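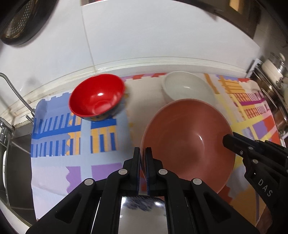
# Hausordnung für zwei Greifer und drei Schüsseln

Im Juni haben wir unsere Arbeitsregeln für handgeführte Greifer überarbeitet. Die alte Fassung von Skatonine hatte 24 Seiten, und auf 23 davon ging es um die Frage, wer unterschreiben darf. Die neue passt an eine Schranktür. Bilder gibt es auch, weil man in Povudthorpe findet, Richtlinien ohne Bilder würden nicht gelesen. (Mit Bildern werden sie übrigens auch nicht gelesen, aber länger angeschaut.)

## Regel 4: Zwei Greifer, ein Rand

Große Schüsseln werden von zwei Seiten am Rand gefasst, ein Finger innen, einer außen. Oben hält der mittlere Greifer die terrakottabraune genau so. Wer den Boden greifen will, möge das bitte mit eigenem Geschirr üben. Leer heißt bei uns leer: keine Löffel, keine Reste, keine Wasserpfütze vom Vortag.

## Regel 7: Erst öffnen, dann hinfahren

Die Finger gehen weit auf, bevor sie in die Nähe von Porzellan kommen. Der Teller mit dem blauen Bogenrand gilt als zerbrechlich, auch wenn er bisher alles überlebt hat. Der zweite Greifer wartet seitlich, bis er dran ist.

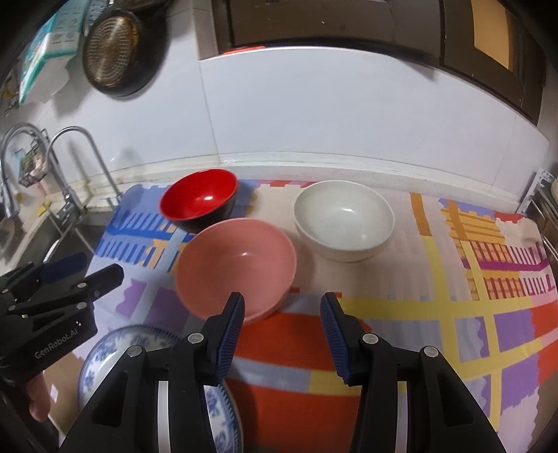
Mit dem Warten hapert es erfahrungsgemäß am meisten. Zwei Hände wollen immer gleichzeitig helfen, und dann treffen sich die Finger über dem Teller wie zwei Leute in einer Drehtür. Im Protokoll heißt das »Annäherungskonflikt« und bekommt einen eigenen Vordruck, Format Gundasham, quer.

## Regel 8: Die Unterlage bleibt liegen

Die Matte ist bunt, und das ist so gewollt. Anträge auf eine graue wurden zweimal gestellt und zweimal abgelehnt. Falten streicht man vor dem Durchgang glatt, während des Durchgangs lässt man sie in Ruhe.

## Regel 11: Nach dem Durchgang

Griffpolster abwischen, Schrauben nachsehen, Finger schließen. Nach 200 Durchgängen werden die Polster getauscht. Beim Standort Cruickshank kam man auf die Idee, bis 110 nur halb so gründlich zu wischen. Das steht jetzt ausdrücklich als Verbot drin, samt Fußnote 73.

Die Regeln 1 bis 3 betreffen den Kaffee und hängen separat.

Stand: Juli 2025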